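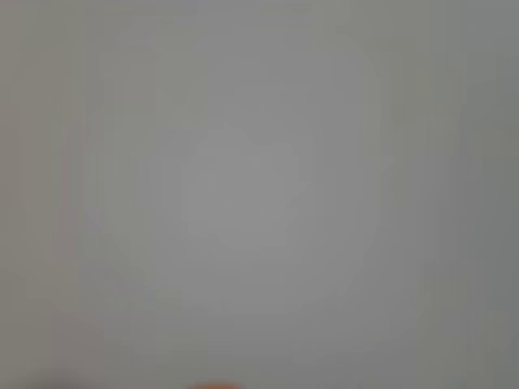 Figure 1. Gray surface at close range, out of focus.

4.2 Inspection visits and the interruption of teaching

The second set of interviews dealt with unannounced visits by state inspectors to private schools in the Tirar district. We spoke with 95 teachers and office staff at two schools, Ruggiero and Carkarcombe, both of which had their operating licenses reviewed in the same school year. The visits were lawful under the district code, and the people we interviewed did not dispute this. Their complaints were mostly over timing and the handling of records.

At Ruggiero the inspectors arrived during first period and asked for the enrollment files, the payroll and the fire certificates. The files were kept in an office next to the lower grades, and classes on that corridor were moved to the gym until noon. Teachers were not told how long the visit would last. Several said that parents had heard of it before they had, and that the school phone was busy for the rest of the day.

The visit to Carkarcombe took place on 20/10/2020. The office computers were removed and the staff were given a written receipt. According to the deputy principal, Rory Urquhart, the machines held the only current copies of the grade books – the paper registers had been given up two years before. They were returned in December. In the meantime teachers rebuilt their grades from returned homework and from memory, and some first-term marks were never entered.

Enrollment is harder to interpret. Carkarcombe lost 200 students by the following fall, but it had also raised its fees, and a new public school had opened in Drirnanel, a short bus ride away. Parents who left gave mixed reasons. Worry over the license was mentioned often, usually together with cost. We do not have exit records for Ruggiero and make no claim for that school.

Staff at both schools drew a line between the inspectors, whom they mostly called polite, and the district office, which did not answer letters. Three requests for a written reason for the Carkarcombe review were still open when our interviews ended. The district office declined to take part in the study, so its account is missing here except where it appears in published notices.
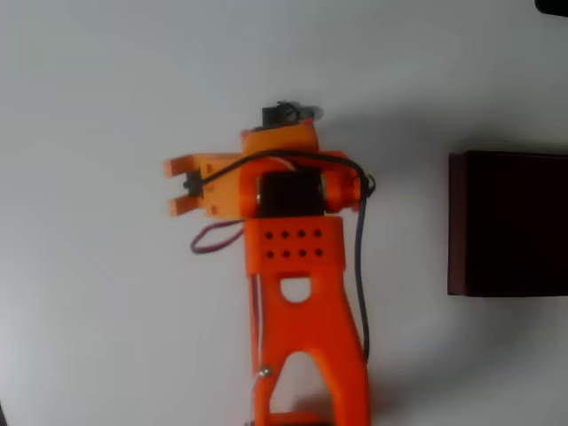
4.3 Changes in record keeping after the visits

Both schools changed how they store student records. Carkarcombe went back to paper registers alongside the computer files, and each teacher now signs the register on Friday. Ruggiero moved its enrollment files to a room away from the classrooms. Teachers at Carkarcombe found the double entry tiresome, though most wanted to keep it until the license review was closed.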